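Handout 5, Equipment Planning for Automation (Moulin section)

Read this before the May budget exercise. Bring a calculator and your doubts.

## Where we left off

Last time Eun-ji Yook walked you through the Vasseur quote for a humanoid meant to do light office cleaning. Most of you accepted the top line and went straight to payback. Go back. The top line is the robot. It leaves out spare hands, fabric covers, chargers, floor space, training, and the hours of whoever stands next to it.

Start any request with the task, written so that a person off the street could do it. "Empties the trash" won't do. Whose trash, what kind of bin, what's in it, what's on the floor next to it? A thin plastic bag is a harder thing to plan for than a rigid box because it changes shape every time it is touched, and vendors love to quote cycle times on rigid boxes. 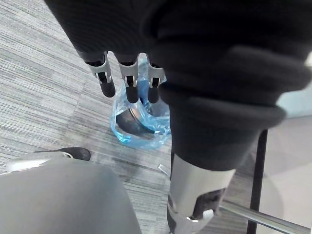

**What should go in the budget for fingers and hands?**

Price at least one spare hand per robot, plus the labor to swap it and the cost of the robot standing still while you wait for a repair. If the vendor won't give a repair time in writing, plan on the worst one they mention out loud.

## The Sinine worksheet

Sinine is our practice case: an office site that wants a robot on the evening trash round. Three columns, and I want all of them filled in.

| Line | Vendor says | You assume |
|---|---|---|
| Robots needed | 2 | |
| Service life, years | 8 | |
| Staff hours per week | 4 | |
| Spare hands | none listed | |

The eight years bothers me most. Hugo Jacquet asked in class how anybody knows, when the model hasn't been sold that long. Good question. Run your numbers at five years as well and see whether the project still stands up. If it only works at eight, say so on page one of the memo, where the person signing will read it.

The staff hours are the other soft spot. Four hours a week covers charging and wiping down, if you believe it. It has no room for picking up what gets dropped, moving chairs out of the way, or calling support. Benoît Rolland's group put those under "miscellaneous," and I took points off. A cost you expect every week needs its own line.

## Items in the bin

Trash comes in all shapes. A bottle and something round and soft don't ask the same thing of a hand, and a demo with one object tells you very little about the other. Write your own list of test objects and send it before the visit. Cedo agreed to this in our practice negotiation; Skasarano wanted to use its own kit. Draw your own conclusions about which quote needs the bigger cushion.
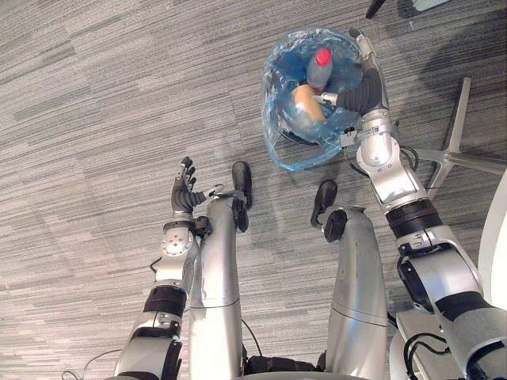
*Fig. 2. Right hand holding a tan, rounded object at a bin lined with a blue bag.*

Things to settle before you ask for money:

- Who counts a failed pick, you or the vendor?
- Does the quote cover carpet as well as hard floor?
- Can you rent first? Évan Charpentier's team found a rental made more sense for Sinine, and I think they were right.
- What does the same job cost with a person and a cart?

That last one is left out of nearly every draft I grade. Put the number in even if it kills the project.

Memo: two pages, worksheet attached. Use the Vasseur quote as given and mark every figure you changed.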